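家庭藏书编目工作的若干说明

发布于2021年3月6日　分类：藏书与整理

本站自开设以来，陆续收到读者来信，询问个人藏书应如何登记、分类与上架。以往的答复散见于各篇留言之下，内容前后不尽一致，查阅亦有不便。现将去年九月起施行的编目办法整理成文，一并说明施行中作过的修订，供有同类需要者参考。此前各篇与本文不符之处，以本文为准。

一、编目范围

截至本文发布时，登记在册的图书为1030余册，其中包括成套丛书的各分册，不包括期刊、散页地图、乐谱以及借自他处的书。期刊另立一簿，登记方法简单，只记刊名与起讫期号，不逐篇著录。地图和乐谱的尺寸差别太大，与图书混排会影响架位，目前暂存于扁平抽屉，尚未形成可以公布的办法。

关于何者算“一册”，最初的规定较为含糊，后来引起不少麻烦。现行规则如下：凡有独立封面、可以单独取下者，计为一册；函套内分装数本的，按本计；附赠的小册子若夹在主书之内且内容不能脱离主书，不单独计数，只在备注栏写明“附册一”。有几部旧辞典的补编曾经被拆作单册登记，复核时已并回主书名下。

借出未还的书仍保留编号。超过一年未归还者，在备注栏作标记，不注销。这一条在执行中有过犹豫，保留的理由是编号一旦释放，往后归还时就要重新登记，旧的读书笔记中所引编号也会失去对应。

二、登记工具

登记最初采用纸质簿册，后改用桌面软件Brandari。该软件界面陈旧，中文排序默认依内码顺序，使用前需在设置中改为按拼音排列，否则同姓作者会散落各处。其优点在于字段可以自行增减，导出的文本文件格式稳定，便于日后迁移。本站不建议任何个人把唯一一份目录存放在单一软件之中，无论其评价如何。

现行做法是每月末导出一份纯文本，另存于移动硬盘；每年九月打印一份，装订成册，放在书架最下一层的左端。打印稿看似多余，停电期间却曾多次派上用场，查书的速度也并不比开机慢多少。

字段方面，现保留书名、责任者、出版者、出版年、版次、来源、架位与备注。早期曾设“评分”一栏，填写数月后即行取消。同一部书在不同年份重读，评价往往相去甚远，一个数字难以交代其间的变化，而逐次改写又会使旧的判断无从查考。现在凡有评语，一律写入读书笔记，笔记页首抄录编号，二者互相可查。

“来源”一栏则是后来增设的，事后看来颇有价值。所记者包括购入的书店、所在城市及大致年份；受赠之书记“赠”，不记赠者姓名。许多书的内容已经淡忘，重读来源一栏，反而能想起当时的天气和行程。此项信息若不在入藏之时随手记下，隔数年再补，错漏必多。

三、分类原则

个人藏书是否应当套用公共图书馆的分类法，历来看法不一。本站曾以通行的分类法试行半年，结论是：大类可用，细目不宜照搬。公共图书馆的分类须容纳一切学科，个人藏书则往往偏于一隅，若严格按细目分配，常见的情形是某一类下书满为患，旁边十余类空无一物，架上无从体现，查找时也要多走弯路。

现行分类设五个大类，分别为文学、历史地理、语言工具书、艺术与技艺、其他。文学之下再按原作语言细分，语言之内按作者姓名拼音排列。历史地理一类以地域为先，时代为后，通史置于各地域之首。语言工具书依使用频率上架，常用者置于伸手可及之处，不受拼音次序约束。

“其他”一类需要特别说明。任何分类法都会有难以归置的书，设立此类并无不妥，但应当定期清理。本站规定，“其他”类占满一层隔板时必须逐册重审，能够归入前四类的一律迁出。去年冬季重审一次，迁出的多为饮食、园艺以及旅途见闻。饮食、园艺归艺术与技艺，旅途见闻归历史地理。游记与文学之间的界线始终模糊，目前的处理是看作者写作时是否以地方为主要对象；有争议的，从旧类，不再搬动。

丛书的处置是另一难题。书架上有一套Flumen丛书，历年零散购得，开本统一，书脊设计连贯，并排陈列时观感甚佳；但其内容横跨小说、地方志与乐理，若按内容分散上架，则丛书面貌不存。经过比较，决定整套集中存放，另在各类目录中设“见”条，指向丛书所在架位。凡卷次不足三册的丛书，则按内容分散，不作集中。此一标准带有任意成分，执行起来却极为省事。

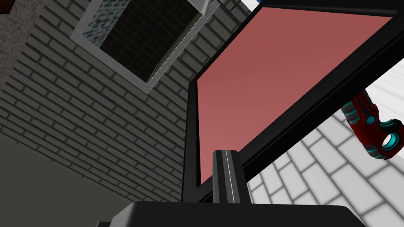
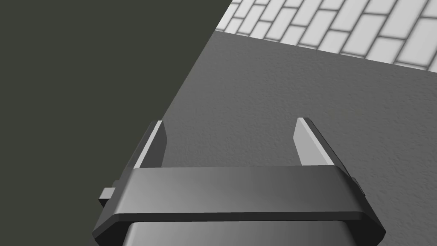
四、架位与标签

架位编号由架号、层号和类别简称组成，不设层内顺序号。层内顺序号看似精确，实则每插入一册，其后各册全部需要改动，于个人藏书而言得不偿失。查书时只要知道在哪一架、哪一层，横向扫视即可找到，所费不过片刻。

标签采用Toft的无酸纸标签，裁成窄条，夹于书内，上端略露出书口。不采用粘贴的办法，是因为旧书封面多有覆膜剥落或纸面酥脆的情况，胶质日久发黄，揭除时容易伤及书皮。窄条偶有滑落，补写一张即可。对于经常携出阅读的书，可将窄条换为书签式样，一物两用。

标签书写一律使用铅笔。铅笔字迹可以修改，受潮不洇，存放多年仍然清晰。编号首位代表大类，其后为流水号，中间以短横相隔。曾有读者建议改用条码，本站考虑后未予采纳。个人藏书的出入频率很低，扫描所节省的时间有限，而打印与粘贴条码又带来前述胶质问题。

每层隔板宜留有余地。新整理完毕的书架往往严丝合缝，外观固然整齐，下一次添书时却须牵动多层。本站的经验是每层右端空出约一掌之宽，以书立支撑。重书置于下层，大开本画册平放，叠放不宜过高，否则抽取下方一册时，上方诸册的书角容易受损。

双排存放原则上不提倡。实在不得已时，里排应放置同一作者或同一丛书的其余卷册，使外排起到提示作用。语言工具书和常读之书不得置于里排。本站目前仅有最底层采用双排，里排是旧课本与过期年鉴，一年之中难得取用一次。

五、外地购书的入藏手续

旅途中购书，最易造成登记遗漏。行李到家后，书籍随手置于桌面、床头或沙发扶手，数周之后便与已登记者混在一处。为此规定，外地所购之书先集中放入一只纸箱，未经登记不得上架，也不得先行阅读。后一项规定执行得并不严格，本站作者本人即多次违反。

Dostska车站附近有一家旧书铺，门面狭窄，营业时间不定，架上图书依店主自己的次序排列，外人难以推求。前年途经该地，候车间隙入内，购得两册旧版方言词汇，其中一册的扉页留有前人批注，字迹工整，专门订正书中对渔具名称的误释。这类批注在登记时应当如实写入备注，注明所在页次与大意，不作任何擦除。前人留下的字迹也是书的一部分，其价值有时高于正文。

旧书入藏前须作简单检查：翻看书口有无虫蛀痕迹，轻抖书页以排除夹杂物，受潮者置于通风处阴干，不可曝晒。夹在书中的车票、收据和剪报，原则上留于原页，另以透明纸袋隔开，避免油墨互相沾染。若该物已使纸面变色，则取出另存，并在备注栏记明原在何页。

修补一事，本站态度较为保守。书脊开裂而书页未散者，以棉带轻束即可，不必急于上胶。透明胶带一概不得使用。去年整理时，拆除旧胶带所耗的时间超过其他各项修整之和，且多数书页已留下难以去除的褐色痕迹，此项教训值得反复提及。

六、剔除与转赠

藏书有进无出，终将难以为继。剔除的标准历次修订，现行文本从宽，仅有以下情形方予考虑：同书重复且版本无异；工具书已有更新版本，旧版又无研究用途；购入多年未读，且重新翻阅之后仍无阅读意愿。最后一种情形须间隔一季再作决定。仓促剔除之后又重新购回的事，本站发生过不止一次，重购的版本往往还不及原来的一册。

剔除图书优先转赠亲友，其次交予旧书店，品相过差者方作废纸处理。转赠前应取出标签窄条，并在目录中将状态改为“已出”，编号停用，不再分配给他书。扉页若有本人题记，可以保留。曾有意见认为应当撕去扉页以保护隐私，本站不赞成这种做法，题记若确有不便示人之处，该书便不宜转赠。

重复购书的问题，自目录导出至手机之后已有明显改善。进入书店前先行检索，虽稍减兴致，却避免了同一译本购入两次的尴尬。需要留意的是，外国作者的译名各版不一，检索时应以原文姓氏为准，故责任者一栏宜同时填写译名和原名。早期登记的条目多缺原名，现仍在逐条补录，进展缓慢。

七、关于年度复核

年度复核定于每年九月，选在此时，主要考虑气候干燥，开窗通风不致使书受潮。复核以架为单位，由上而下，逐册与打印目录核对，相符者在目录上划一短线。遇有目录有而架上无者，先查书桌与床头，再查借出记录，仍未找到的记为“待查”，满一年后方可改为“遗失”。

去年复核所得的待查图书，大半已在后来陆续找到，有一册夹在扁平抽屉的地图之间，另有一册始终立于原架，只是书脊朝内。由此可见，目录再为详尽，也难以替代定期亲手翻检。复核期间不宜贪快，每日完成一架较为适当，余下时间可以坐下来读几页偶然翻到的旧书。

本办法自发布之日起沿用，乐谱与地图部分待抽屉改造完成后另文说明。读者若有不同做法，欢迎来信告知，尤其希望了解各家如何处理没有出版年份的旧书。本站目前一律填“不详”，再于备注栏推定年代，这一做法在排序时会使旧书全部集中于表首，尚未找到妥善的解决途径。

相关文章
旧辞典补编的归并办法
Flumen丛书缺卷备忘
期刊登记簿的格式与填写
关于棉带束书的几点体会
Dostska候车记
无酸纸标签的裁切与存放

联系本站｜版权所有，转载请注明出处｜返回顶部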